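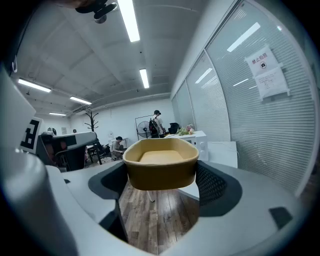
Do you really need to redo a whole take over one bad grab? A reader going by Wostent asked me that under my March tips, and went on to say that they'd been keeping everything, fumbles and all, and figured the model would sort it out.

Well, sort of! I keep my fumbles too, but in their own folder, with a note saying what went wrong. A grab that slips and then gets fixed is worth having, because the robot is going to slip sometimes and it needs to have seen somebody recover. A take where I stopped to scratch my nose goes in the trash.

Anyway, more tips for anybody recording chores with hand-held grippers. I've been doing tidying jobs for our Zurkik set (put the thing in the drawer, close the drawer, take it out again) and we're at 226 good takes, so I've had plenty of time to form opinions.

Wipe the finger pads before you start. Slightly damp cloth, then a dry one. I do mine again every 10 takes, which my Stemico checklist says is overkill, but dusty pads slide and then I get cranky.

Wipe the square markers too, and keep your sleeves off them. Short sleeves are great for this. If a marker gets covered up halfway through a reach, the tracking goes all wobbly and you won't find out until you're home.

Open the drawer the same way you would if you weren't wearing anything on your hands. I used to yank it wide open every time, and guess what, the arm learned to yank. Now I mix it up: all the way, halfway, barely enough to get the fingers in.

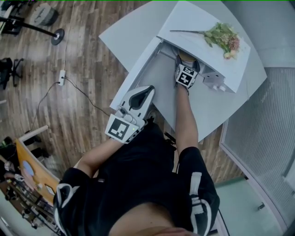 Move stuff between takes, too. Shift the small thing you're picking up an inch or two, turn it sideways, push it into a back corner where it's a pain to reach. My first 67 takes had everything in the same spot and I ended up doing nearly all of them over (that was a long evening, with a lot of crackers).

Go slower than feels natural, but don't creep. If you stop to think in the middle of a reach, that pause gets learned as well. I do 2 practice runs with the recorder off and then go.

And name your files right away! I use the job, the drawer position and a take number, and I type it in before I set the grippers down. The Seneviratne folder is still a mess from when I told myself I'd do it after lunch.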